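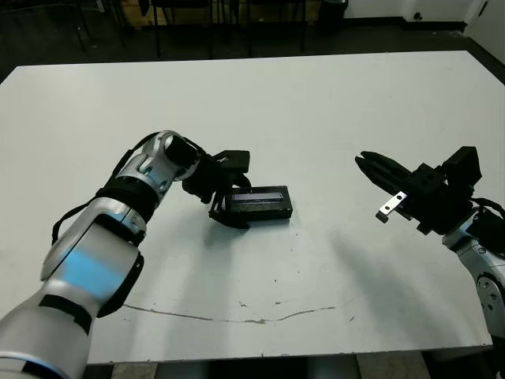 Trasolness, February 16, 2020

Two Arms Are Enough Work for One Winter

When people in our shared workshop talk about the two-arm build, they usually ask when it will be finished. I think this is the wrong thing to ask. A machine in a shared room does not become finished in the way a bookshelf becomes finished. It becomes useful for one small job, then for another one, and between these there are many evenings of very dull work.

My opinion is that the dull work is the best part, and that we should protect it. Shahzad Jadoon, who shares the build with me, would like us to show something impressive by August. He speaks of folding shirts. I would be happy if two grippers could pass a small black box between them without a person standing near the stop button. We have tried the handover 566 times since we began to keep the notebook, and I still learn something from the bad ones.

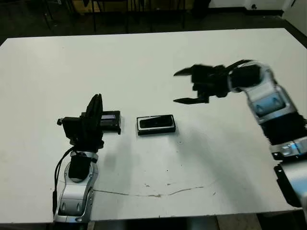

Why use two arms if one arm can already pick up the box?
Because many ordinary jobs at home need one hand to hold and the other to do, and a single arm must put the thing down each time it wants a new grip.

This is also where the trouble comes from. With one arm, an error of 4 millimeters can often be forgiven. With two arms, the errors meet in the same place, and they add together. Veikko Lindqvist, who repaired packing machines at Kettunen for many years, told us this on the first evening. We nodded politely and did not believe him. Then we spent five weeks learning it ourselves.

I do not regret those weeks,

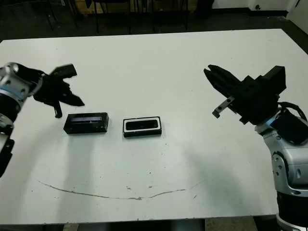

but I regret that we wrote so little down during the first two of them. A home builder has no manager who asks for a report, and so it is easy to change a number in the program, see a better result, and forget what the old number was. In a shared workshop this is worse, for the next person finds settings that no one can explain. I now believe that a cheap paper notebook is worth more to such a build than a better motor.

There is one more thing I want to say against the hurry. Simple objects are not a childish choice. A small box has edges and a top, and when it slips you can usually understand why. A shirt slips in a thousand ways — you learn very little from each one. Shahzad says that I am too careful. Maybe he is right, but the shirt can wait until the notebook reaches 939.
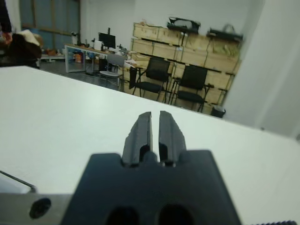
What I Would Ask of the Workshop

First, please let the build keep its table. To move it means to measure everything again, and this costs us a whole evening. Second, let us agree that anyone may stop the arms at any time, without asking and without saying sorry afterward.

I would also ask visitors to look at the slow runs with some patience. Speed is only a number in the program, and we can raise it on any day we like. I prefer to raise it when Veikko has nothing left to complain about.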